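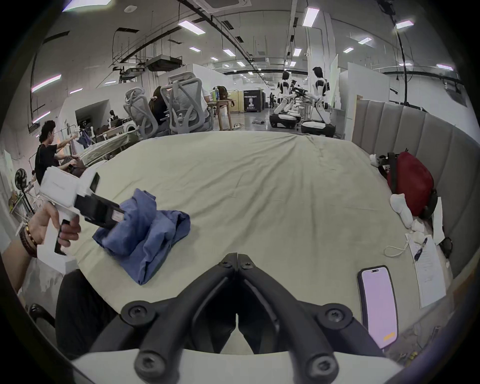
# Dunex Domestic Water Heater Register

4 min read

0 comments · 2 shares

## Summary

The Dunex register is a table of domestic water heating appliances and their rated performance, prepared by Zarnance for use by housing managers, heating installers and students of building services. It contains 3000 rows. Each row refers to one appliance model in one configuration, so a heater sold for both natural gas and LPG appears twice.

The present release is dated Sunday, December 15, 2019. It replaces the August release, which should no longer be used for sizing work.

## Contents

The register is supplied as two files:

- `appliances.csv`: the main table, one row per model and configuration
- `flues.csv`: permitted flue types and maximum flue lengths, linked by `model_ref`

Both files are plain text in UTF-8. Decimal points are used throughout, and empty cells mean that no value was supplied. A zero is a true zero.

## Fields in the main table

- `model_ref`: register reference, unique to the row
- `type`: instantaneous, storage or heat pump
- `fuel`: natural gas, LPG, oil or electricity
- `input_kw`: rated heat input, in kilowatts
- `flow_lpm`: hot water flow in litres per minute at the stated temperature rise
- `rise_c`: temperature rise used for the flow figure
- `volume_l`: stored volume in litres, left empty for instantaneous types
- `standing_loss`: heat lost in 24 hours, in kilowatt hours, for storage types only
- `isolation`: whether service valves are supplied with the appliance (yes, no, unknown)
- `source`: makers' literature or Totow bench test

## Sources

Most values were copied from makers' published literature and checked by a second reader. A further 1000 rows carry values measured on the Totow test bench at the Hong laboratory. Where both sources were available, the measured value has been kept and the published one moved to the `notes` column.

Bench tests were carried out with the outlet set to 65 degrees Celsius, or to the highest setting offered where this was lower. Inlet pressure was held steady during each run.

## Known limitations

Oil-fired appliances are thinly covered. Flow figures from makers' literature are quoted at differing temperature rises and must not be compared without first consulting `rise_c`. Standing loss is missing for many older cylinders.

The `isolation` field records what is packed with the appliance at the time of sale. It says nothing of what an installer may have fitted.

Flue lengths are given for straight runs. Allowances for bends vary between makers and are outside the scope of the register.

## Permitted use

The register may be copied and adapted for any purpose, provided that Zarnance is named as the source and any changes are stated. It is not a substitute for the installation manual, and it must not be relied upon as evidence of compliance with building or gas safety rules.

## Corrections

Corrections should quote the `model_ref` and enclose a copy of the relevant data plate or manual page. Accepted corrections are entered in `CHANGES.md` and appear in the next release.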